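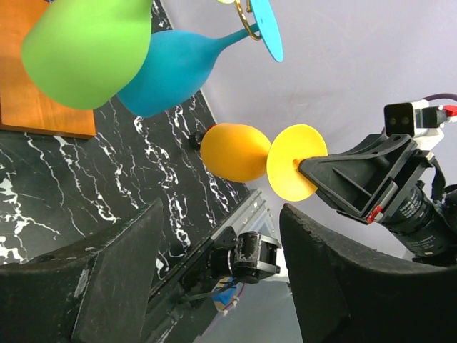 The Romora putting mat has been down the middle of my living room since July and I love it more than any club in my bag. I've wanted a real indoor mat for years and kept talking myself out of it. My old setup was whatever was in the kitchen, and a wine glass turned on its side makes a pretty decent cup if you're careful - a rounded bowl, an opening facing you, and in a bright lime green you can't miss it from across the room. The trouble is that a glass only tells you if you hit the glass. It doesn't tell you about speed, and carpet doesn't roll like any green I've ever played. So I finally spent the $229 and got the long version of the Romora, and I'm going to go on about it for a while.

First, the surface. There are two lanes side by side, and the nap on each is cut differently, so one is noticeably quicker. The slow lane feels like my home course, Pranley, on a Monday after the weekend crowds have stomped all over it. The quick one feels like Pranley the week of the club championship, when every downhill putt is an adventure! I was ready for both lanes to feel the same, because on the last mat I tried (a friend's, a cheap one) "fast" and "slow" were just words printed on the edge. Here I can feel it right away. If I go from one to the other without thinking, I blow the first ball clean through the backstop.

It also lies flat. I can't say enough about this. It comes rolled on a fat tube, the far end had a curl to it the first night, and by the next evening it was down. The backing is a heavy rubber with some grip, and on my wood floor it hasn't crept at all. On a rug it does wander a little, so if you only have carpet, plan on nudging it straight every so often.

The cup end is a raised ramp with two holes, one regulation size and one smaller. I spend nearly all my time on the small one. After ten minutes of that, the regular hole looks like a bucket. The ramp is my one real complaint about how it plays, though. It's steeper than I'd like, so a putt that would die in the front edge on a real green comes up short and rolls back to you. You end up hitting everything firm. I've fixed this by ignoring the holes for part of each session and putting to the printed line just before the ramp, trying to stop the ball on it. That drill has done more for my lag putting than anything else I've tried, and it has nothing to do with the fancy part of the mat.

Now the counter. There's a little sensor in the ball return that keeps a running total, and I thought it was a gimmick when I read the box. I am completely hooked on it. I hit 600 putts in the first week just to watch the number go up, and as of this morning, Sep 28, 2024, it reads 2,556. It only counts balls that make it into the return, so misses off the side don't register, and you can't look at separate sessions. You get one number. I'd have liked a way to reset it for the evening without wiping the whole total, and maybe they'll add that to the next one. The battery is a coin cell and mine is still the original.

The ball return itself works well if your floor is level. Mine isn't quite, and every so often a ball parks halfway down the track and the next one has to knock it loose. It's also louder than you'd guess. The plastic track has a rattle that carries, so late at night I lay a dish towel along it, which takes care of most of the noise.

I looked hard at two others before buying. The Gosling is over 300 dollars, and it's beautiful, with a nice low ramp that I think putts truer than this one. But it has a single lane, and I knew I'd want the two speeds. If the ramp issue I described would drive you nuts, go try a Gosling. The Lakham is cheaper and folds in half for storage, and the fold leaves a crease right where you don't want one. I rolled a few across it in the shop and each ball gave a small hop. I'm sure it relaxes some with time, but I didn't want to wait and find out.

Storage is fine. It rolls back onto the tube with the backing facing out and stands in a closet, though you'll want a strap, and for some reason there isn't one in the box. The ramp pops off with two clips. They felt flimsy the first few times and they've held up, but I'm gentle with them.

As for my game, I'm an 18 handicap and I'm still an 18 handicap, so take this for what it's worth. I stand over a four footer now and I know what my stroke is going to do. The alignment lines showed me I'd been aiming left for I don't know how long, and then shoving the putter out to the right to make up for it. I'd never have caught that on carpet. My three-putts are way down, and I had a round at Pranley this month without a single one, on the quick greens too!

Pros: two speeds that really are different, lies flat, small hole, alignment lines, the counter.
Cons: steep ramp, rattly return, no strap, one running total only.

Would I buy it again? Yes, same length, same two lanes. Measure your room first, and leave yourself space to stand behind the ball.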